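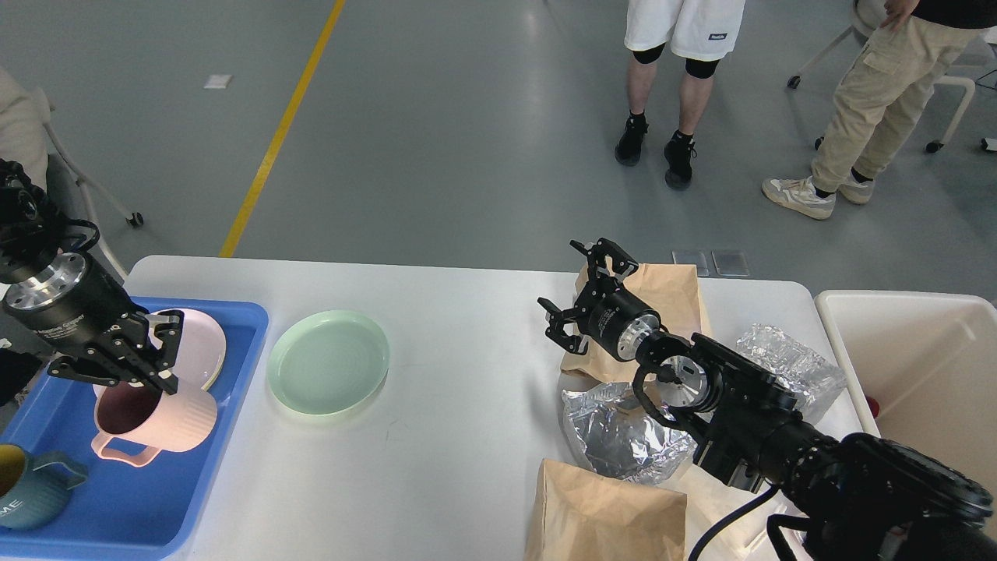
Mesa do lanche — perguntas que chegam sempre

Actualizado em março. Respostas curtas, foi tudo escrito entre duas coisas. Se faltar alguma, deixem nos comentários ao fundo.

Para que serve o tabuleiro azul?

Loiça usada. Pratos e canecas, mais nada. O tabuleiro fica numa ponta da mesa e vai inteiro para a copa, de uma vez. Guardanapos lá dentro, por favor não. Colam ao fundo quando apanham café e depois alguém anda a raspar com a unha.

E o caixote?

Do lado oposto, encostado ao topo da mesa. É para o lixo do take-away que já não tem separação possível: papel com gordura, embrulhos com molho, restos. Despejado às 19, todos os dias. Quem lanchar depois disso leva o saco consigo.

Os pratos empilham-se?

Podem. Prato com prato, virados para cima. Canecas nunca em cima de pratos! As canecas às riscas em relevo têm a asa mais saída e tombam com pouco. Ficam de pé, no chão do tabuleiro, ao lado.

Se o prato não foi usado, também vai para o tabuleiro?

Se não levou comida, volta para o armário. Se há dúvida, tabuleiro. Ninguém vai cheirar pratos para saber. O verde-menta confunde muita gente porque as migalhas claras mal se vêem nele, por isso passem a mão antes de arrumar.

Sacos de papel: lixo ou papelão?

Depende do fundo. Fundo seco e sem manchas, dobrar e pôr no papelão. Fundo com gordura, caixote. Há quem rasgue o saco ao meio e separe a parte de cima, óptimo, mas não exigimos tanto. Talões agrafados: tirar o agrafo. Os sacos bons podem ficar de pé na mesa até ao fim do lanche, dão jeito para levar o que sobra.

E os sacos prateados?

A pergunta mais repetida. Duas coisas diferentes com o mesmo aspecto:

Folha de alumínio a sério — amarrota-se na mão e fica amarrotada. Sem comida agarrada, vai para o contentor amarelo.

Plástico metalizado — amarrota-se e volta a abrir sozinho. Também vai para o amarelo, mas não o enrolem dentro da folha, que na triagem se perdem os dois.

Se tiver molho, abanar para dentro do caixote primeiro. Não é preciso lavar, basta esvaziar bem.

Latas e copos?

Lata escorrida no lava-loiça, depois amarelo. Pode ir amassada ou inteira. Copo de papel: caixote. Tem quase sempre uma película por dentro e aqui não o aceitam com o papel. As latas deitadas na mesa largam sempre o último gole, mesmo as que parecem vazias, e a mesa é branca.

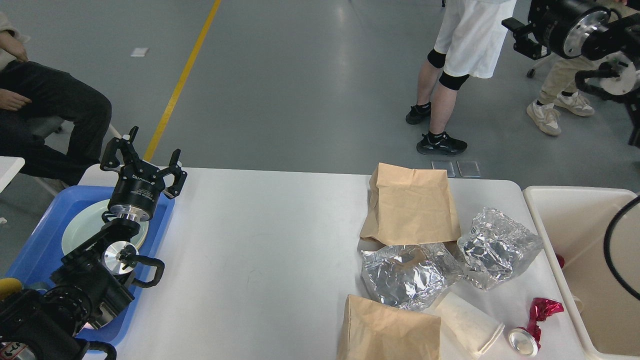 Com que se limpa a mesa?

Pano húmido com uma gota de detergente da loiça, do meio para as bordas, e outro pano a secar. O spray Gemlow só para manchas de café ou de molho de tomate. O esfregão verde está proibído, já deixou riscos num dos cantos. As migalhas apanham-se primeiro com um guardanapo seco, senão fazem papa.

Qual é a ordem certa?

Não há multa para quem trocar, mas a que corre melhor:

1. Loiça para o tabuleiro.
2. Embalagens vazias, separadas.
3. Latas a escorrer.
4. Pano.

Quando se começa pelas embalagens há sempre uma caneca escondida atrás de um saco. E caneca escondida é caneca no chão.

Posso deixar comida para quem vem a seguir?

Fechada, com nome e hora, no frigorífico da copa. Na mesa não. Um saco de papel fechado em cima da mesa não diz a ninguém se tem comida ou lixo, e já foram croquetes inteiros para o caixote por causa disso (da Fonseca, ainda por cima).

A minha caneca pessoal desapareceu.

Ver primeiro no tabuleiro, depois na prateleira de cima da copa. As que têm letras ou desenho vão todas para essa prateleira depois de lavadas. Ao fim do mês, o que ninguem reclamar entra no uso comum.

O tabuleiro está cheio. E agora?

Levar à copa e trazer o outro, debaixo do lava-loiça. Não fazer torre. Pegar com as duas mãos, pelas abas curtas, e com as canecas do lado do corpo. Mugs, pratos, tudo junto pesa mais do que parece. 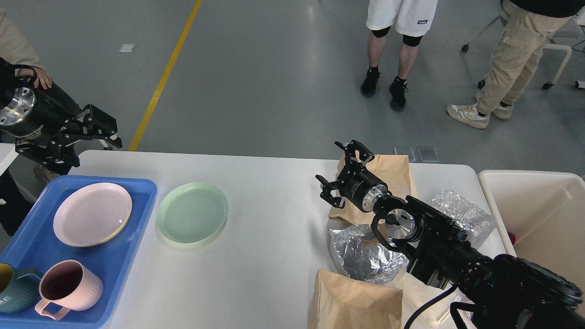
Salvador Barreto pediu que se acrescentasse uma regra para os guardanapos limpos, porque vão ao lixo em maços inteiros no meio dos outros. Fica acrescentada: os limpos voltam para dentro do saco de onde vieram e o saco vai para a gaveta.

Falta loiça no armário, a quem digo?

Bilhete na porta do armário. Encomendamos à Koseck quando se junta o suficiente. Lascada não se usa, embrulhar em papel e caixote. Com vidro é igual.

Comentários

Bianka Gál
o truque de amarrotar o prateado funciona, andei anos a fazer ao contrário. e as tampas de cartão com prata por dentro?

Salvador Barreto
Essas são caixote, acho eu. Obrigado pela regra dos guardanapos.

Rute
Podiam imprimir a parte da ordem e colar na parede? Letra grande

Relacionados

Frigorífico da copa: etiquetas e prazos
Manchas em tampos brancos
Máquina de café Narow: descalcificar
O que vai no contentor amarelo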